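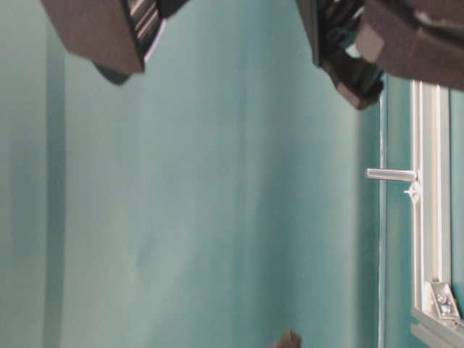 Lungu House Residents' Association
Minutes of the March meeting, held in the ground floor lounge, 7:00 p.m.

Present: eleven households, plus the building manager. Apologies from units 4 and 15.

1. Minutes of the last meeting

Approved with one correction. The February minutes said that residents "welcomed" the new wall color. Several of those present did not remember welcoming it. The word was changed to "noted."

2. Teal walls, lounge and back room

The building manager reported that the painting is finished and that the contractor, Corkero, considers the job closed. The final bill is $1,643, against a quote of $2,000 that had included a second coat on the window side. The manager called this a saving. The chair asked whether we had saved money or bought one coat less. The manager will find out.

Discussion of the finish followed. The wall is smooth and no one complained about the filling or sanding. The complaint is that the color does not look the same all over. It goes grayish toward the middle of the wall and deeper toward the edges, and there are faint vertical streaks if you look for them. Unit 9 said you do not have to look very hard. Unit 2 said it was the light from the window and would be there with any paint. Unit 9 asked why it had never been there with the cream.

The manager read out a message from Corkero saying that some variation is normal in strong colors and "settles over a season." Nobody present had heard of paint settling over a season. The manager was asked to get the name of the product and the maker's own instructions on the number of coats, in writing, and to stop passing on remarks made over the phone.

It was also asked who picked teal. The records show that it won the survey with 78 percent of the replies. Unit 12 asked how many replies there were. The manager did not have the number. To be brought to the next meeting.

Agreed: the last payment to be held until the question of the second coat has been answered.

3. Window framing

The white aluminum framing was left alone by the painters, as instructed. Unit 6 proposed having it painted to match and had a price of $648 from Jodamside, covering the framing in both rooms. Asked what was wrong with white, unit 6 said it looked stark next to the teal. Others thought white was the one part of the job that had come out right.

The chair pointed out that paint on aluminum chips, and that we have been through this with the mailboxes. Unit 6 said Jodamside uses a special primer. The chair said the mailbox people had used a special primer too.

A vote was taken. Two in favor, seven against, two not voting. The framing stays white.

4. Cleaning the new paint

Zallel, who clean the common areas, have offered a monthly "wall care" visit at extra cost. The offer sheet does not say what the visit consists of. One resident read it twice and thought it might be dusting. Declined for now. The regular cleaners are to be asked to use a soft damp cloth on the teal and to keep the glass spray off it when they do the windows.

Unit 3 asked for a can of the leftover paint to be kept in the building for touch-ups. The manager believes Corkero left one in the boiler room. Somebody should go and look, and check that the lid is on properly.

5. Hanging things on the wall

Unit 14 would like to hang the old framed map in the lounge again. Unit 2 is against any nails until the paint dispute is over, in case the contractor blames us for damage. This was thought reasonable. Adhesive hooks were suggested and turned down after a short exchange about what they did to the paint in the laundry room.

Carried over to the next meeting.

6. Other business

The lounge thermostat is again set higher than agreed. The manager will put the cover back on it. Unit 9 asked whether the cover locks. It does not.

Actions
Building manager: written answer from Corkero on coats and product; survey numbers; thermostat cover; instructions to cleaners.
Unit 3: boiler room, leftover paint.
Chair: letter to Jodamside declining the quote.

Meeting closed at 8:25 p.m. The next one will be in April, same room.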